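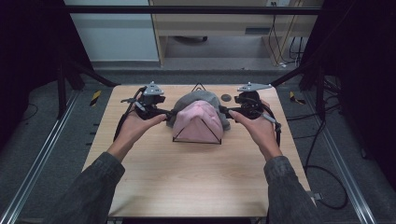 I've been at Wodari for a while now, and I still get a kick out of mornings when there's knitwear on the table. We handle returned clothes for a few shops, up to 1000 pieces on a heavy shift, and in January the company decided the folding line should learn to handle sweaters. Guess who gets to teach it? We do! The people who fold!

My whole job used to be fold, stack, tape, repeat. Now I spend two hours a day working with the grippers, picking things up slowly and putting them down again, and I've become a terrible bore about fabric. (Ask my family.) A knit doesn't want to be grabbed by one thread. You gather a good bunch and let the rest hang.

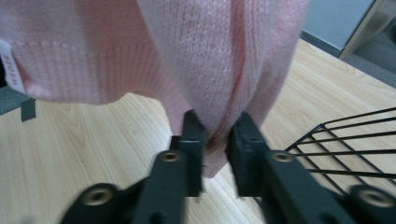 Rachid Bouzid thinks I'm too cheerful about all this, and told me over lunch that teaching a machine your own job is a funny thing to be happy about. Fair enough, and I did ask. Our manager says the same 40 of us stay on, with more inspection and repair work and less bending, and I'd like that in writing too. But my wrists feel better than they have in years, and Younes Samir, who never once got asked his opinion on the old line, now argues with the engineers about sleeves. And wins!

Jersey is next. It lies so flat that finding an edge to pinch is the whole battle, and everybody has a different trick for it. 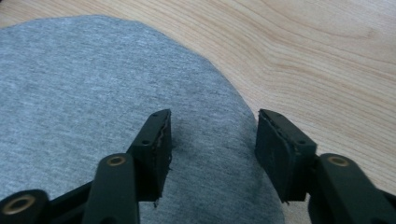

What I'm still wondering about

Pay, mostly. If I'm a folder and a trainer, which one is on my payslip? Florencio Robles is bringing it up at the next shift meeting and I'll write down what they tell us. Also whether we'll ever get to try wool coats, because I have so many ideas about wool coats.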